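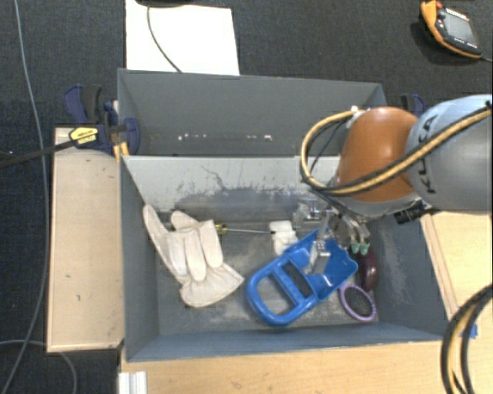
Stinley Allotment and Garden Association
Minutes of the monthly meeting, July
Place: the small hall, Stornska Street
Start: 7:00 p.m.

Present: eleven plot holders and the secretary, who wrote these minutes. The chair opened the meeting and asked that phones be put on silent. Two members sent a message that they could not come.

1. Minutes of the last meeting

The minutes of the June meeting were read. One correction was asked: the path that needs new gravel is the one behind the compost bays, not the one beside the water tank. With this correction the minutes were accepted.

2. Matters from the last meeting

The lock on the east gate has been changed. Members who still have the old key should bring it back and take a new one. The old key does not open anything now.

The letter to the town about the fallen fence was sent. There is no answer yet. The chair will telephone the office on Thursday and ask who has received it.

The bees on plot 9 were discussed again. The neighbor plots are satisfied with the new position of the hives, and the matter is closed.

3. Money

The account stood at $2,089 at the end of the month. From this we must still pay the water bill and the repair of the mower. All plot rents are paid except two. Both members have spoken with the secretary and will pay before the next meeting.

A member asked why the insurance is not shown as a separate line in the report. It was explained that it is paid once in the year, in February, and therefore it does not appear now. The member asked that next time it is written in the report anyway, with the word "paid". This was agreed.

4. Water

This was the longest point of the evening. The pressure is weak on the upper plots after five o'clock, when many people water at the same time. Three proposals were made.

The first proposal was to divide the week, so that upper and lower plots water on different days. Several members did not like this, as they work in shifts and cannot choose the day.

The second proposal was a second tank. The secretary had asked for a price from the firm Spahić, which built the first one. A tank with stand, pipe and tap would cost $1,469, and the ground must be made flat by us before they come. Some members found this a fair price. Others said that we should ask one more firm before we decide anything, and that the firm should say in writing how long the stand will hold.

The third proposal was only to ask people to use cans instead of hoses between five and seven in the evening. It costs nothing and we can try it immediately.

Vote: the third proposal was accepted for the rest of the summer, with nine for and two against. The secretary will ask for a second price for the tank, and we will talk about it again in September. A notice about the cans will hang at both gates.

5. Compost

The left bay is full and should rest now. Please put new material only in the middle bay. Again there was bread and cooked food in the compost, and also plant pots. The chair asked everybody to speak in a friendly way with their guests and children about what may go in.

One member asked if cardboard is allowed. Yes, if it is torn in pieces and has no tape on it. Colored and shiny cardboard should be taken home.

6. Seed order

The common seed order from Faniteo will be made in the fall, as in other years. The list will lie in the shed from the end of August. Members should write their plot number clearly; last year two bags of onion sets could not be given to anybody for three weeks. Orders of garlic must be on the list earlier than the others. The secretary will write the last day on top of the page.

It was asked whether we can also order potatoes from them. The secretary does not know if they send potatoes to our state and will find out.

7. Open garden day

The association had the open day last year with a plant table, and the table brought $300 after the costs. It was agreed to do it again in the same form. We need young plants, jam, and people for the table in the morning. Coffee will be made in the hall and carried over, because the cable to the shed is not strong enough for the machine.

There was a discussion about dogs. It was decided that dogs are welcome on a leash on the main path, but not between the plots. A sign will be painted.

The question of a raffle was left open. Some members enjoy it and some think it takes too much time from the plants.

8. Other matters

The wheelbarrow with the green handles has a flat tire. Please do not use it until it is repaired.

Blackberries are growing through the fence from the railway side. Members of the plots beside it may cut them on our side, but should not throw the branches over.

A member offered raspberry plants, free, to be dug out in October. Who is interested should write the name on the board in the shed.

The path behind plots 20 to 24 should stay free of tools in the evening. It is dark there and one member has fallen over a rake. The member is well.

9. Next meeting

The next meeting is in September, same place and same hour. There is no meeting in August. Points for the agenda should reach the secretary one week before.

The meeting was closed at 8:50 p.m.

Written by the secretary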